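## Chapter 3. Teaching a Task by Hand

In the Stotine course you will work at a table with one gripper in each hand. Before you record anything, choose one simple task and write it down in a single sentence, such as "Move the box to the other end of the table."

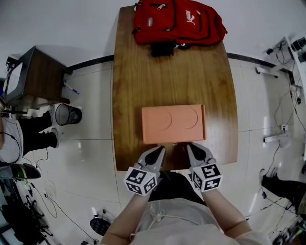
Each team at Drandley makes 80 recordings of its task. Begin and finish every recording with the hands in the same position. Move slowly, and keep the marker cubes free of your sleeves.

The Lambrakis club learned this in its first November, when many recordings had to be repeated.

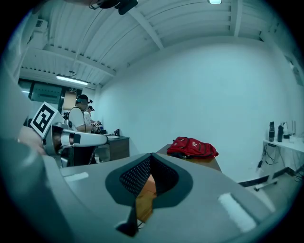 Check the finger pads before each new set. Then open the log sheet and fill in the task, the team and the number of the recording.

**Words to know:** gripper, marker, recording, log sheet

Section 3.1 explains how to plan the starting positions.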